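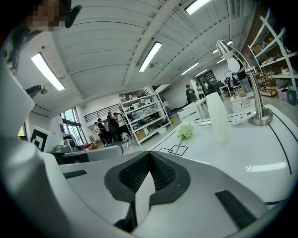 **Minutes of the Facilities and Furnishings Meeting, Veltdale Annex, 06/06/2024**

The meeting opened with the condition of the ground floor workroom, which has been in use by the Jurkham and Surnonell groups under the present sharing agreement. Members reviewed the lighting first. The long fluorescent fixtures fixed to the white ribbed ceiling were considered adequate for general work, and no member asked for their replacement this year. Attention then turned to the white table, where a silver desk lamp with a round base and a frosted vase stand close to one another. It was agreed that the lamp should stay on the table as task lighting and that its position should be settled under Item 3.

**Chair:** Régis Gaillard

**Apologies:** None received.

**Item 1. Minutes of the previous meeting**

The minutes were approved with one correction. The sum entered for floor cleaning should read $603. The Chair signed the corrected copy.

**Item 2. Lighting**

The Chair reported that an electrical inspection had been carried out by Sima and that no faults were recorded. One member stated that the light at the far end of the room was uneven in the late afternoon. After discussion it was resolved to clean the fixtures before any new ones are priced. Sima's quotation of $775 for cleaning and replacement tubes was accepted. The work is to be completed before the end of August.

**Item 3. Tables and items kept on them**

The Surnonell group asked that the black tape markings on the white tabletop be left in place. The Jurkham group had no objection, provided that worn tape is replaced by the group using it. The request was approved.

It was further resolved that:

- the desk lamp remain on the table, with its cord kept clear of the walkway;
- the vase be entered on the room inventory, where it does not now appear;
- food and drink not be placed on any table with tape markings;
- each group clear its own papers and tools at the end of its session.

A proposal to bring in a second desk lamp was discussed at length. Two members favored a matching model, and one preferred a clamp lamp that would take up less surface. The matter was deferred - the Chair will obtain prices for both.

**Item 4. Storage**

Members noted that the shared cupboard is full. Each group is to remove items it no longer needs and label the remainder with the name of the group. Unlabeled items will be moved to the lower store and held there until the end of August.

**Item 5. Budget**

The balance of the furnishings account stands at $1,481 before the lighting work approved under Item 2. A further $100 was set aside for tape, labels and lamp bulbs. Receipts are to be given to the Chair.

**Item 6. Other business**

A member asked whether the room could be reserved for full days. The Chair replied that the sharing agreement allows half-day reservations only and that any change would need the consent of both groups. The member will submit a written request.

**Actions**

- Chair: confirm the order with Sima; obtain prices for a second lamp.
- Surnonell: add the vase to the inventory.
- Both groups: clear and label the shared cupboard.

The meeting was adjourned by the Chair. The next meeting will be held in August.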